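Laboratorio de Manipulación Brostudach
Hilo: comparación de dos juegos de dedos para pinza paralela en la manipulación de fruta

1. El Laboratorio de Manipulación Brostudach da cuenta en este hilo de los resultados preliminares de la comparación entre dos juegos de dedos para pinza paralela: el modelo Batier, de perfil ancho, y el modelo Yupanqui, de punta en cuña. Los ensayos corresponden a la campaña de julio.

2. El objetivo es limitado. Se trata de decidir qué juego queda montado por defecto en la celda de manipulación de alimentos durante el próximo semestre. No se evalúan el brazo ni la planificación de trayectorias, que se mantuvieron sin cambios en toda la campaña.

3. Se registraron 179 intentos de agarre, repartidos entre ambos juegos. El controlador fue en todos los casos Guvov, con la misma versión de software y el mismo límite de fuerza. La consigna de cierre se fijó al 50 % del recorrido de velocidad disponible.

4. La banana resultó la pieza más informativa del conjunto. Su curvatura obliga a escoger el punto de contacto con cuidado: un agarre próximo al extremo deja casi toda la masa en voladizo y cualquier asimetría en el cierre se traduce en un giro.
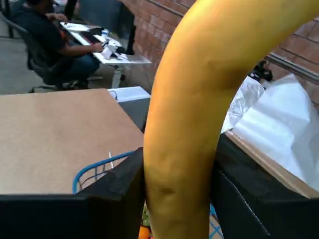 Rocamar_taller: Con el agarre tan cerca de la punta, ¿el controlador corrige el giro o simplemente aprieta más? En nuestra línea tuvimos que bajar la fuerza porque la piel quedaba marcada al día siguiente.

5. Agradecemos la consulta. Guvov no corrige el giro en esta configuración; mantiene la fuerza consignada y notifica un deslizamiento si la posición de los dedos varía más de lo previsto. La corrección activa está disponible en el controlador, pero se desactivó para no enmascarar las diferencias entre los dos juegos.

6. En cuanto a las marcas en la piel, la inspección se realiza antes del ensayo y de nuevo a la mañana siguiente. La fruta que ya presenta manchas se anota como tal y no se contabiliza en el apartado de daños. Reconocemos que el criterio es visual y depende de quien inspecciona.

7. La aproximación se ejecuta con los dedos abiertos, uno a cada lado de la pieza, y desciende hasta una altura fija sobre la mesa. En este punto las puntas en cuña ofrecen una ventaja clara: caben en separaciones donde el perfil ancho empuja la fruta antes de cerrarse. Con la banana apoyada sobre la superficie, la holgura lateral es el dato que conviene vigilar.
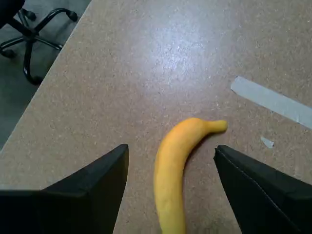 Criterios de valoración

8. Un agarre se considera válido cuando la pieza se eleva, se mantiene suspendida 3 segundos y se deposita dentro del recipiente de destino. La caída durante el traslado se registra como fallo. El contacto con el borde del recipiente se anota aparte, sin penalización.

9. Se excluyeron de la comparación los intentos interrumpidos por el operador. También los de una mañana completa, un sábado, en la que la calibración de la cámara de muñeca se había desplazado y los puntos de agarre aparecían corridos hacia el mismo lado. El registro de esa sesión se conserva para consulta interna.

10. Resultados con piezas redondas. Con naranjas y manzanas no se aprecian diferencias que justifiquen preferir un juego sobre otro. El perfil Batier tolera mejor un centrado deficiente; el Yupanqui extrae con más facilidad una pieza que está en contacto con sus vecinas dentro de la cesta.

11. Resultados con banana. El perfil Batier reparte mejor la presión y registró menos avisos de deslizamiento. El Yupanqui llegó mejor a la posición de cierre, pero concentró el contacto en una franja estrecha. La diferencia se acentúa cuando el agarre se aleja del centro de la pieza.

12. Resultados con uvas. El racimo continúa siendo el caso difícil para los dos juegos. No ofrece dos caras opuestas firmes, la masa se reparte de forma irregular y el punto de agarre que propone la cámara cae con frecuencia sobre los granos y no sobre el tallo. Los ensayos con racimo se plantearon con la cesta a poca distancia, para acortar el traslado.
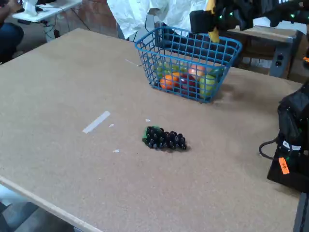
Racimo de uvas negras sobre la mesa, delante de la cesta azul con 6 frutas.

13. Con el racimo se probaron dos estrategias: cierre transversal sobre la zona ancha y cierre junto al extremo del tallo. La segunda daña menos granos, aunque exige una estimación de orientación que el sistema de visión todavía no proporciona de manera fiable. Hasta disponer de ella, no se publicará una tasa de éxito para esta categoría.

14. Sobre la cámara. Se comparó la vista de muñeca con una vista fija exterior. La primera resulta preferible en el tramo final de la aproximación, con una salvedad conocida - al cerrar, la propia fruta tapa buena parte del campo visual. La vista exterior sigue siendo necesaria para comprobar el depósito en la cesta.

15. Decisión provisional. El juego Batier queda montado por defecto. El Yupanqui se reserva para las tareas de extracción en cesta llena. El cambio de un juego a otro lleva unos 6 minutos, incluida la verificación de apertura en Guvov, por lo que no se prevé alternarlos dentro de una misma sesión.

16. Quedan pendientes la repetición de los ensayos de banana con la corrección de giro activada y una revisión del desgaste de las superficies de contacto. Las consultas sobre el protocolo pueden dirigirse a esta misma cuenta, de lunes a viernes.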